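The woman who won't own a second chopping board

I'd been told she had opinions about tables, so I turned up at her flat above the old Merell bakery with a notebook and a packet of biscuits, and we were off before I'd got my coat undone.

She teaches small-kitchen cookery, evenings mostly, to people who've moved into places where the oven door hits the fridge. She's been at it for 10 years. Before that she worked in the canteen at Fankhauser, doing 200 lunches a day, and she says that's where the whole thing started.

"We had miles of worktop and you could never find a bit to work on," she told me, putting the kettle on. "Trays, tubs, somebody's radio. I used to chop onions on top of the chest freezer! Then I got my own place with hardly any surface at all and I thought, right, I'm keeping this one clear."

And she does. There's a table, there's a board, and whatever she's cooking comes out of the cupboard when she wants it and goes back when she's done. I asked if that wasn't a bit of a faff.

"It is for a fortnight," she said. "After that you stop noticing. What I notice now is other people's kitchens. My sister keeps her toaster, her bread bin and a fruit bowl on the table, and then she butters toast standing up at the sink."

We got on to shopping, as you do. She once spent 940 kronor on a Dukico rack that was meant to hold lids — it held four, badly, and it went to a neighbour. The table itself she bought second-hand and she's very fond of it, though she's fussy about what goes near it. No bleach, no scouring pads. She uses warm water with a drop of washing-up liquid, then a dry cloth straight after, and she does it at night so she comes down to it fresh in the morning. (She says "comes down" even though the bedroom is on the same floor. I didn't ask.)

Colour turned out to be a bigger subject than I'd bargained for. She went off white tables years ago.

"White shows turmeric, beetroot, tea, the lot. And it's glaring first thing. I wanted something you could look at before coffee."
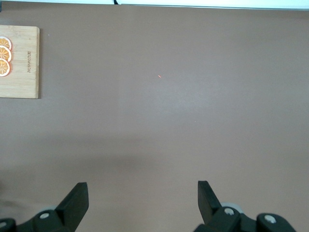
The one board is the rule her students argue with most. They want one for bread, one for meat, one for garlic, and she lets them have that if they've got the room, but she doesn't cook meat herself and she'd sooner wash a single board often. It's the pale wooden sort with orange slices printed on it, lying flat on that mauvey-brown matt top with plenty of bare table beside it, and I'll admit I wanted to start slicing something. She likes a jolly print. "You spend enough of your life staring at it," she said.

I wondered whether she ever slips. She went a bit pink.

"May," she said. "Every May I do the seedlings and the table's gone. Pots everywhere, compost in the butter. I eat on the sofa like a student."

She's now writing up her classes as a booklet, which Prulteck are printing for her. They wanted to do 3,000 and she talked them down, as she'd be the one storing the boxes. Where would they go? Under the bed, she said, and definitely not on the table. Then she cut me a slice of the seed cake, wiped up the crumbs while I was still eating it, and asked if I wanted the recipe.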